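机の上から始める 工科系サークルの「つかむ」練習

金曜日の午後5時、実習棟の2階に部員が集まりはじめる。授業のあとに開かれるロボットサークル「Wolville」の活動日である。この春から取り組んでいるのは、手持ち式のグリッパーを使って物をつかみ、その動きをロボットに学ばせるという課題だ。4月に始めた当初は、机の上の消しゴムを持ち上げるだけで活動時間が終わることもあったという。

サークルには30人が在籍している。機械、電気、情報の各学科から来ており、ロボットに触るのは入部してから、という学生が多い。以前は走行ロボットの大会が活動の中心だったが、昨年、学内の製作コンテスト「Kinex」に把持部門ができたのをきっかけに、腕と手の班が発足した。

Kinexの把持部門では、机に置かれた日用品を決められた場所へ移す。制限時間は15分。どの品が出るかは当日まで知らされない。昨年の大会でWolvilleは布製品に手こずり、予選で敗退した。タオルの端をつまんだまま隣の品まで引きずってしまったのが響いたと、班の記録に残っている。

今年の練習は、人の手による操作を大量に記録するところから組み直した。部員がグリッパーを手に持ち、指を開き、物に近づけ、閉じて、運び、放す。ひとつの品につき50回繰り返すのが班の決まりである。置く向きは毎回変える。同じ向きばかりで練習すると、ロボットも同じ向きでしかつかめなくなるためだ。

見た目は地味な作業である。2人1組になり、1人が操作し、もう1人が品を置き直してノートに結果をつける。「失敗した回も消さずに残す」というのが上級生の方針で、ノートには滑った、浅い、角に当たった、といった短い言葉が並ぶ。交代の合図だけは声に出す。疲れてくると指を閉じるのが早くなり、その癖まで記録に入ってしまうという。

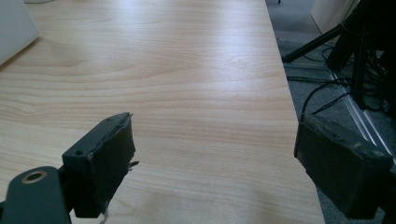 指を開いたグリッパー。左の指先のパッドは縁がすり減り、めくれかけている。

班がいま頭を悩ませているのは、指先の材料である。滑り止めは必要だが、柔らかいものほど傷みが早い。貼り替えると当たり方が変わり、前の週の記録と比べにくくなる。そこで、貼り替えた日をノートに書き、その日の最初は毎回同じ木の積み木をつかんで感触を確かめることにした。材料の候補は学外の部品店Cudmontから取り寄せた見本を順に試している。費用は部費でまかなうため、一度に買える量は限られる。

情報系の部員は、たまった記録の整理を受け持つ。つかむ前に手が止まっている時間を切り落とし、品ごとに分け、ロボットの腕に学習させる。はじめのころは腕が品の手前で指を閉じてしまい、原因を探すだけで活動日がひとつ終わった。照明が机に映り込む時間帯の記録が少なかったことがわかり、以後は日中と日没後の両方で練習している。

次の目標は、重ねた紙コップから一番上のものだけを取ることだ。人が持って操作しても、2つ一緒に持ち上がることがある。午後8時、部員はノートに次回の担当を書き込み、ケーブルを巻いて棚に戻す。次の活動では、指先の材料を替えてもう一度紙コップに挑む。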